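Ledero Home & Desk
Thursday, December 15, 2022

1/ right, christmas week nearly on us and half of you have asked the same thing so doing it as a thread. Clearing crumbs and mess off a pale worktop. Small surface, small bin, dustpan and brush. No fancy kit. Typing this between jobs so forgive the spelling

2/ first thing. Bin goes ON the table or right up against it, before you start. Not across the room. Every step you take with a full dustpan is a step where it tips

3/ back edge is best for a bin if there's a wall behind. Out of the way of your elbows, doesn't get knocked, and the front of the table stays free for the actual sweeping

4/ liner over the rim. Properly over, all the way round, a good fold. A liner tucked inside the rim slides down the minute anything lands on it and then you've got crumbs between bag and bin for ever

5/ pale tops with a grey marble pattern. Love them, would buy again, they lie to you. Veins look like dirt, dirt looks like veins. Dark crumbs show up from the doorway, grey dust you won't see till you put a sleeve in it

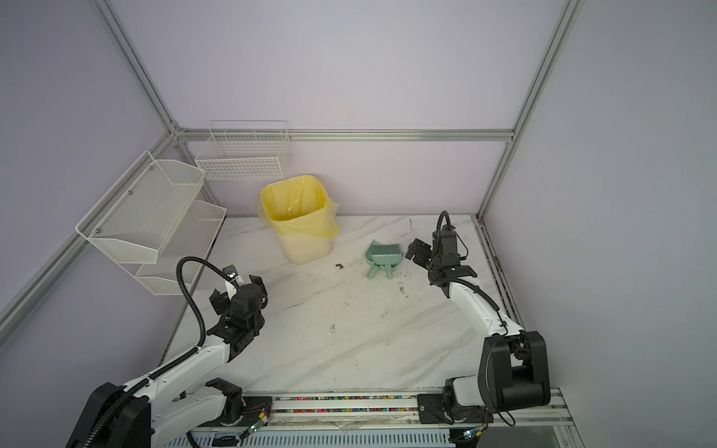

6/ clumps first, crumbs after. If you go at a clump with the brush it breaks up and now you have forty crumbs instead of one lump. Pick it up or nudge it whole into the pan. Then sweep

7/ short strokes. SHORT. Long strokes flick. The bristles bend, spring back, and the last inch of the stroke sends it all over the floor. Start at the far side and come in, lift the brush at the end of each one

8/ don't sweep toward the wall. Did this for years. Everything ends up in the join where the top meets the panel and you need a cocktail stick to get it out again

9/ someone in replies saying just hoover it. Fine if you have a handheld and it's charged. Mine's at 30 percent on a good day and it blows the light bits away before it picks up the heavy ones. Brush wins for a small table

10/ paper bits are their own thing. Tissue, crepe, napkin, whatever you've been wrapping with. They don't sweep so much as hop. We had a load through at the Clurmont workshop in October, everybody doing gift bags, and it was tissue in every corner till bonfire night

11/ my order for a table with paper on it
big crumpled bits by hand straight in the bin
then the pan for the smaller ones
then sponge
in that order, don't swap

12/ sponge comes last becuase a damp sponge on loose tissue is a disaster. It sticks, it smears, cheap coloured stuff can bleed. If you absolutely must go in early use the sponge dry and just herd everything into one pile

13/ two sponges is better than one big one. One does the pushing, the other stays put as a sort of fence so the pile doesn't run off. Sounds daft. Try it
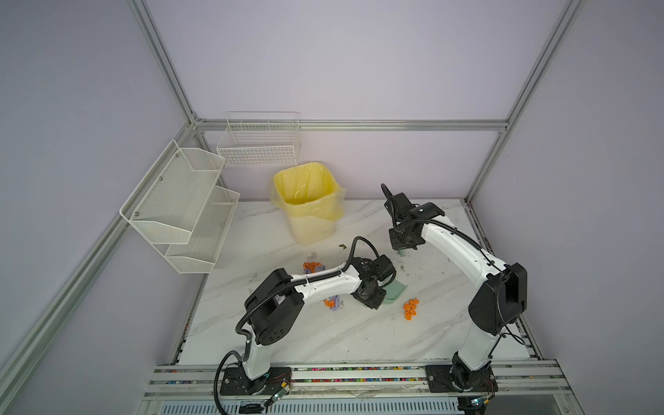
Can the same sponge do the crumbs and the final wipe?

Better to keep them apart, or at least rinse it well and squeeze it out in between. Grit sits in the surface of the sponge and you'll drag it over the top on the next pass.

14/ ok that was the one everybody wanted. Carrying on

15/ spray. I use the Drusteo one, 800 ml bottle, lasts me ages. Spray the sponge not the table. Spraying the table floats the dust about and leaves a tide mark round every puddle. Any mild one will do, check what your top can take first though, real stone doesn't like vinegar

16/ give it 30 seconds on a sticky patch before you rub. Go and put the kettle on. Rubbing straight away just makes a bigger sticky patch

17/ dustpans. I have opinions. Shallow and wide for a table, deep for a floor. A deep one on a worktop means you're lifting crumbs up over a big step and half of them won't go

18/ front lip wants to sit flat. Press it down with your thumb in the shop and look for daylight under it. If there's a gap it'll leave that thin line of dust that you chase backwards across the room, we've all done the shuffle

19/ and a long enough handle that you can hold it down without your knuckles in the muck. Hold it near the end and tilt the back up a touch, lip stays down on its own

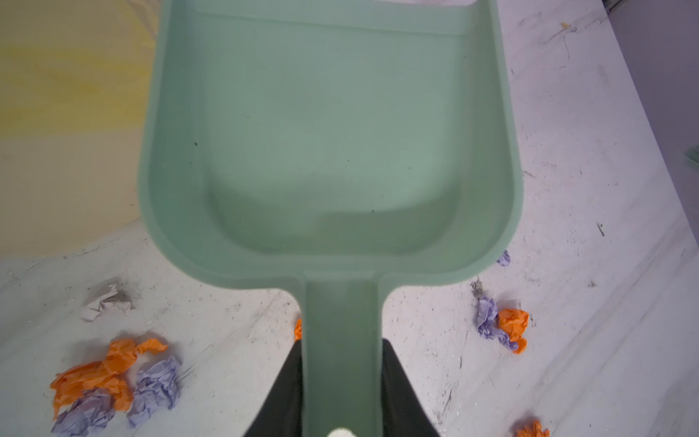

20/ wash the pan too. Honest question how many of you have ever washed a dustpan. Warm soapy water, old toothbrush along the lip, stand it on end to dry. Once a month is plenty. A dirty pan puts a smudge on a pale top every time you set it down and you'll blame the sponge

21/ brush same. Comb the fluff out with a fork (not a good fork), swish the bristles, dry it bristles down or hanging so water doesn't sit up in the head

22/ someone asked about microfibre cloths. The Riviere ones are ok, got a bunch off the market. Don't put fabric softener anywhere near them or they stop picking up. For crumbs though, no, a cloth just balls them up and then you shake it out over the sink and block the sink

23/ kitchen roll. The 200 sheet ones if you've room to store them. One sheet, dry, right at the end, to buff. That's all it's for. Stop using nine sheets to pick up toast

24/ emptying the pan. Put the lip INSIDE the bin, below the rim, then tilt. Don't tip from a height, light stuff floats straight back out and lands where you just cleaned. Tap the back of the pan twice with the brush handle. Not on the rim, it pulls the liner down

25/ wall baskets are good for getting stuff off the table in the first place. Sponges up there dry quicker in a wire one than in a dish, air gets underneath. Just don't put anything that sheds in one over a clean worktop, wire mesh doesn't stop crumbs lol

26/ and then look again. Crouch so your eye's nearly level with the top and look along it towards the window. Specks stand up like hills. Middle of the table is always worse than you thought, edges get all the attention

27/ there's usually one clump hiding by the bin as well. Between the bin and the pan, the bit you've been reaching over the whole time

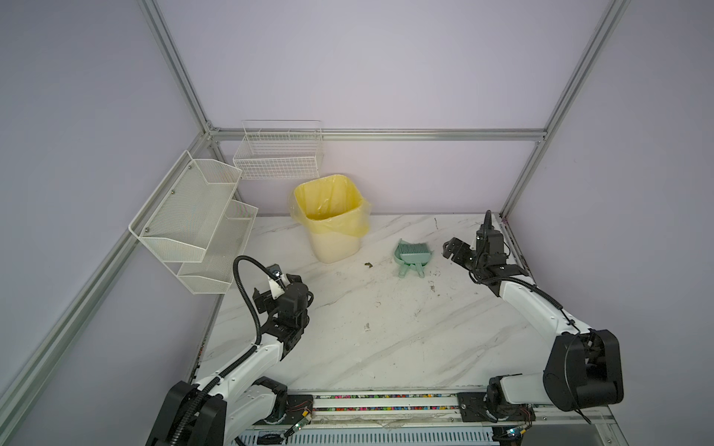
28/ brush lives in the pan. When I'm done they go down together, so I'm not hunting for one of them in the morning. Had a lovely set from the hardware shop and lost the brush for most of a year, was behind the freezer

29/ tie the bag off when it's two thirds full, don't squash it down to get another day out of it. Squashing puffs all the dust out at face height. Spare liners folded flat in the bottom of the bin under the one in use, best habit I ever picked up

30/ storage question from earlier, the big box I mentioned last week is the 135 litre one, lid sold seperately which is annoying. Wrapping paper goes in standing up, tissue flat on top

31/ doing grout tomorrow if I get time. Send me your worst ones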